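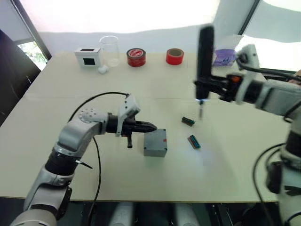 Hernusero opens its repair bench to the public in September

18th August – Hernusero, the repair workshop on the upper floor of the old Anorer building, will let the public in from September to learn how small electronics are put together and, with luck, put back together.

The evening course is called Usemari. It runs for 6 weeks and costs less than most of the things people will bring to it. Each session takes one modest grey box, the sort that lives behind a television gathering fluff, and deals with the parts that belong inside it: connectors, sockets and a great many pins, all of them easier to bend than to straighten.

"People arrive convinced that the box is dead," said Baiba Ķēniņš, who runs the workshop. "Quite often it has one bad connector and a owner who lost patience. We can help with the connector."

The workshop logged 1,194 repairs last year. It also logged 50 items returned to their owners in a bag, with a note of sympathy.

Tables are large, white and kept clear, a policy introduced after a small black screw went missing on a small black mat. Tools are provided. Tutor Tarmo Lūse asks that nobody bring their own glue.

"I have seen what the glue does," he said.

Places are limited to 2 per household – Hernusero would like couples to know that they will be seated apart. No experience is needed, and anyone who already owns a soldering iron is asked not to mention it in the first week.

Bookings and press enquiries: Seraina Lanz, Hernusero press desk.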